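# Presupuesto de equipamiento para recogida de datos con pinzas manuales

El **presupuesto de equipamiento** de un puesto de recogida de datos con pinzas manuales es la previsión de compras, repuestos y montaje que se hace antes de grabar demostraciones para un robot manipulador. Suele dividirse en tres partidas: las pinzas, el mobiliario de pruebas y los consumibles.

## Partidas

La primera partida comprende el cuerpo de la pinza, la cámara, los cables y la tornillería. Las almohadillas blandas de los dedos se presupuestan aparte, como piezas de desgaste. En el plan de Calside, redactado por Ingvild Boström en octubre de 2020, se previeron 200 almohadillas y 30 juegos de tornillos para el primer periodo de trabajo.

El mobiliario depende de la tarea. Para las tareas de baño se compran sanitarios y armarios corrientes, que no necesitan conexión de agua si solo se practican movimientos de apertura y cierre. Las telas de fondo, la cinta de señalización y los marcadores impresos figuran entre los consumibles -- una partida pequeña que a menudo se queda corta.

## Compra y alquiler

El proyecto Porkgate optó por comprar las pinzas y alquilar el mobiliario. Kendra Zacharias, encargada de la planificación, fijó en 832 euros el límite por puesto para telas, cinta y rotulación, y reservó 70 euros más para portes. En Lunton se prefirió comprarlo todo, con un coste inicial mayor y sin fecha de devolución.
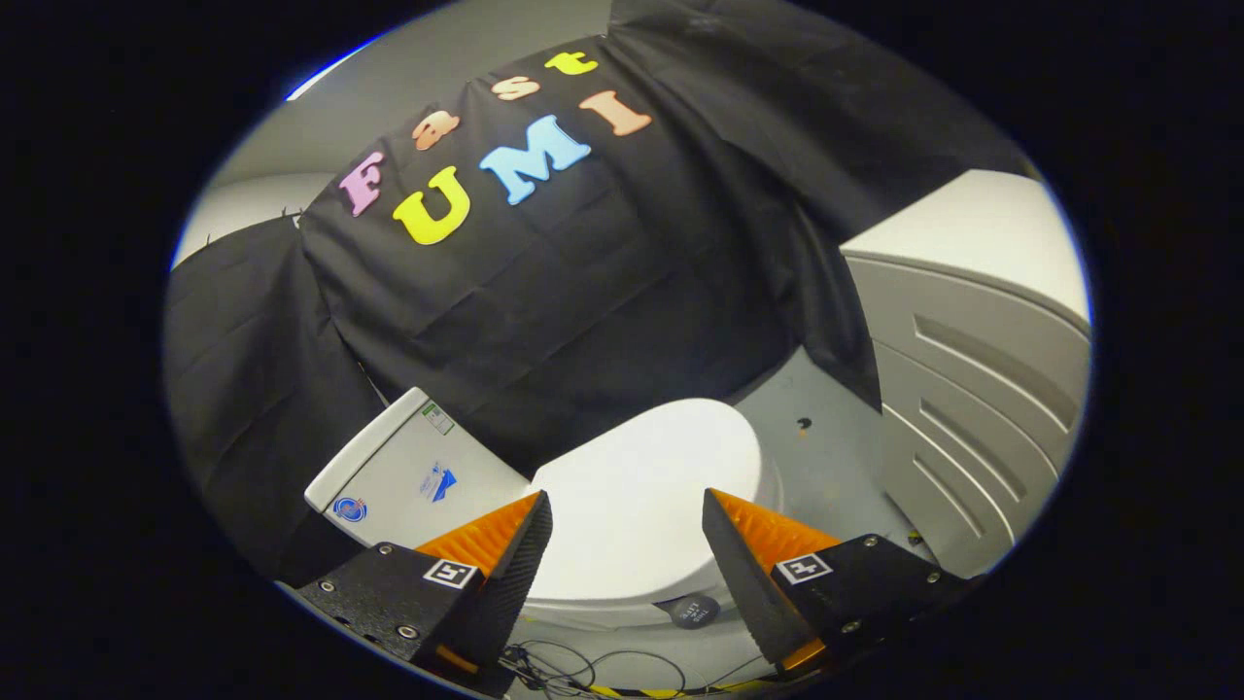 El alquiler plantea además la cuestión de los adhesivos. Algunos contratos obligan a devolver las piezas sin pegatinas ni restos de cola, y la limpieza debe constar entonces como gasto propio.

## Revisión

La previsión se revisa al cerrar cada serie de grabaciones. El método Niven separa las piezas gastadas de las extraviadas; las segundas no se incluyen en el cálculo del siguiente pedido.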